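Bin liner task – how much to vary between demos?

Posted by zollier_nights
Jun 14, 2026

Hi all, first post, bit rushed as I'm doing this on my lunch. I'm recording teleop demos for a two-arm setup, the job is putting a fresh bag in a little round bin. Take bag off the clip on the wall, open it, get it in, fold the top edge over the rim. Fixed start pose, head camera plus one on each wrist.

Got 97 episodes so far. Trained on those over the weekend and it's sort of ok at the first bit. Gets to the bag, pulls it off the clip most times. Then it all goes wrong at the rim. It'll fold one side and just stop, or both grippers go to the rim and hover there, or it starts pulling the liner straight back out. Loss looks lovely, which is no help.

End of an episode, before I let go:
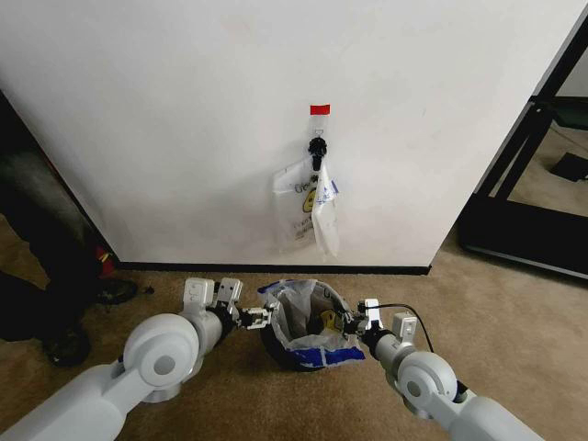
Both grippers on the rim, liner folded over. Spare bags up on the clip.

Things I've kept the same: bin, carpet, clip, bag position give or take. Things that change: which bag, because I use carriers from the shops and they are all a bit different. Some see-through, some not, various printing.

What I want to know –

Do I need loads more episodes or better ones? Someone at Losotex told me 4000 for anything with soft plastic and I nearly cried.

Should I be moving the bin about on purpose?

And do I cut the end off? I tend to sit there holding the rim for a while checking it's on properly before I press stop. Never thought about it untill now.

Thanks in advance, will check back tonight.

Posted by khổng_bench

Cut the end off. Do that before anything else.

If you sit holding the rim while you have a think, the model gets a big pile of frames that all look like "grippers on rim, don't move". Then at run time it gets to the rim for the first time, halfway through the fold, sees nearly the same view and does what you did. Which is nothing. Your hovering is most likely that.

What I'd do in order:

Go through the 97 and trim the tail. Leave a short hold, then open both grippers and back away to the start pose. If the episodes stop with the grippers still closed on the rim you've got no example of letting go at all, so record that bit from now on. Can't fake it in the old ones.

Trim pauses in the middle too. Anywhere you stopped to scratch your nose. Drop frames where neither arm moves, but leave the ones where a gripper is closing, they look still and they're not.

Always fold in the same order. I bet you do left first some days and right first on others? From above a half folded liner is near enough the same both ways, so it averages the two and you get mush. Pick one. Write it on a bit of paper next to the leader arms.

Retrain on the trimmed set before you record anything new, or you won't know which change did it.

On the number – no, you don't need 4000 for one bin in one spot. We had a bag task at Lendholm working fairly well on a few hundred. We do have 2619 now but that's across several bins and different rooms, and plenty of the early ones are rubbish we should of binned (sorry).

Pulling the liner back out: look at your failed takes. Did you leave in ones where the bag slipped and you yanked it out to start over? If you kept those whole, it's learnt the yank.

Posted by carpetbot

just get more data. it always works. also use one kind of bag, the printed ones will confuse it

Posted by slow_gripper

Half agree with the one above me. More data yes, one kind of bag no, or not for long. If the logo's always in the same place it can end up using the logo to find the edge, then you buy a different bag and it's lost. Mixed bags is good. Only note down which bag was in which episode, so you can see later if it's failing on the clear ones. Ours did, badly, the wrist cams could hardly pick out the edge of a see-through bag and we had to move a lamp.

Moving the bin: yes, but small to start with. A hand's width either way, bit of turn. If you go wild now with 97 episodes you'll spread it too thin and get something that's poor everywhere. Once the fold works in one spot, then move it properly, and swap the clip height too.

One more thing, recoveries. Do some episodes where you begin halfway. Bag in, one side folded, other side flopped inside. Record only the fix. These are quick to do and for us they helped more than full runs did. Tag them seperately so you can change the mix, we went 2 full ones to every recovery and left it at that.

And reset the bin weight if you can. An empty bin slides on carpet when only one arm is tugging at it. I stuck a flat weight in the bottom under the liner, much calmer demos. Take it out later on if you need it to cope without.

Posted by zollier_nights

Brilliant, thanks. Checked and yes, left first and right first all over the place, and several yanks in there. Also almost none with a proper release. Trimming tonight, will do recoveries after the retrain and post what happens.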